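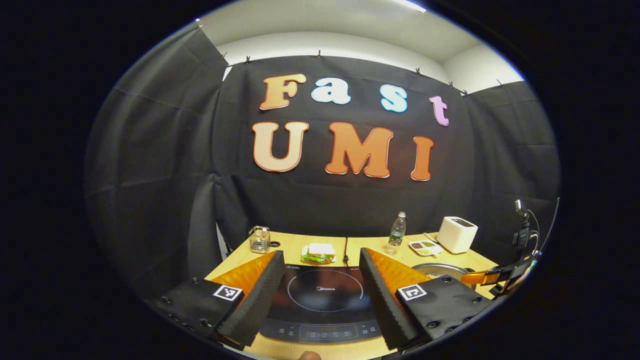 Le coin aux rideaux noirs

Galerie de l'atelier Hendum, mise en ligne en août. Textes de Ghizlane Ghoneim.

Cette page porte sur le coin de travail que nous avons monté au fond de l'atelier : les rideaux, les lettres, la table. Plusieurs personnes de Vosano et de Filali nous ont demandé comment il était fait, et les notes ci-dessous reprennent les réponses envoyées par courrier.

Les rideaux
Du tissu noir sur trois côtés, tenu en haut par de petites pinces. Les plis du carré d'emballage se voient encore, surtout à gauche et à droite. Nous avons pensé les repasser, puis laissé tomber. Le tissu vient de chez Sudbridge et l'ensemble a coûté 348 dirhams, pinces comprises.

Les lettres
« Fast » sur la première ligne, « UMI » sur la seconde. Les sept lettres sont découpées à part, ce qui permet de les déplacer une par une. Le F et les lettres du bas sont dans les orangés et les tons pêche, le reste de « Fast » passe du blanc et du bleu pâle au rose lilas. Le F penche un peu et le t est plus bas que ses voisines - l'alignement a été fait à l'œil, sans niveau.

La table
Plateau ton bois, jaune clair. La couleur ressort bien sur le noir, et c'est elle qui a décidé du choix entre les deux tables disponibles. La plaque de cuisson est posée dessus, avec un sandwich juste derrière. Au fond à gauche, un petit récipient transparent à monture de métal.

Le plafond et les murs
Ils sont restés tels quels, blanc cassé en haut, blanc au-dessus des rideaux. Un luminaire étroit donne une lumière blanche assez vive. Pour un coin de ce genre, prévoir un tissu mat : un noir satiné renvoie la lumière et montre davantage les faux plis.

Montage
Compter presque 7 heures à deux personnes, découpe des lettres comprise. L'ordre que nous avons suivi : rideau du fond, rideaux de côté, lettres, puis table. Poser la table en dernier laisse la place pour l'escabeau.

Les gabarits des lettres sont rangés à l'atelier, classeur 948. Ils peuvent être empruntés sur demande auprès de Ghizlane Ghoneim.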